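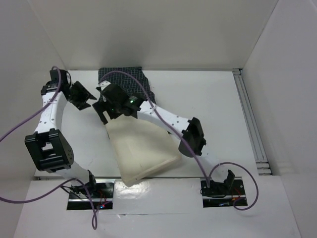
Figure 1. Work surface with the cream tray and the dark checkered cloth.

Tray Lining and Cloth Placement on a Small Work Surface
Student project report, Dembridge

1. Background

The project looked at how a cloth should be folded and laid so that it lines a shallow tray without bunching at the corners. The question came from the serving area at Zelitz, where trays are lined before each meal and relined when the cloth slips. A lining that sits too high over the rim catches on the tray stacked above it. One that is too short slides when the tray is tilted.

Earlier coursework at Dembridge covered table settings but left tray linings out. The only written guidance we had at the start was the one-page sheet from Bodia, which gives a fold order but no overhang values.

2. Materials

The tray is shallow and cream-colored. It was chosen over the deeper Were tray because the low rim makes an uneven overhang easier to see. The cloth is dark with a checkered pattern. The checks were useful for alignment: a line in the pattern can be set parallel to the long side of the tray and checked by eye.

The tabletop is white and rectangular, with a pale gray wall at the back and gray walls at the left and right. A plain cloth in a light color was tried first in February and dropped, as its edge was hard to find against the white top.

3. Method

Each trial began with the cloth laid out flat and the tray beside it. The cloth was folded once along its length, placed in the tray, and smoothed from the center toward the short sides. The overhang was then measured at the middle of each side with a steel ruler. The tray was tilted by hand to a fixed stop and returned, and the overhang was measured again.

A trial was marked good if no side had moved more than 6 mm. Corners were graded separately as flat or raised. A raised corner did not fail the trial but was written down, because raised corners were the main complaint at Zelitz.

We ran 573 trials in total. Trials in which the cloth was dropped or the tray left its marked position were repeated and only the repeat was kept. The measurement sheet holds 3,152 entries, including the corner grades and the remarks column.

4. Results

Fold direction had more effect than fold order. With the folded edge toward the back wall, the front overhang stayed within the limit in most trials. With the folded edge toward the front, the loose layers shifted on the tilt and the upper layer moved further than the lower one – in several cases far enough to expose the tray bottom.

Smoothing from the center gave flatter corners than smoothing from one end. Smoothing from one end pushed the spare cloth into the last two corners, and these were graded raised much more often. The Bodia fold order gave no clear gain over the simple lengthwise fold and took longer to do.

Aligning the checks to the long side reduced the difference between left and right overhang. It did not change the result of the tilt.

5. Sources of error

The ruler was read by 2 people and their readings were not compared until the second half of the work. One read to the fold and the other to the outermost thread. The early readings were not corrected.

The cloth softened with use and was not replaced. Later trials may show flatter corners for this reason alone. Light on the work surface also changed during the afternoon, and shadows on the back wall made the far edge of the cloth slower to read.

6. Further work

The same trials should be run with the Were tray, using a new cloth for each block. A tilt stop with a second, steeper position would show where the lengthwise fold begins to fail. The measurement sheet needs a separate column for the reader's initials.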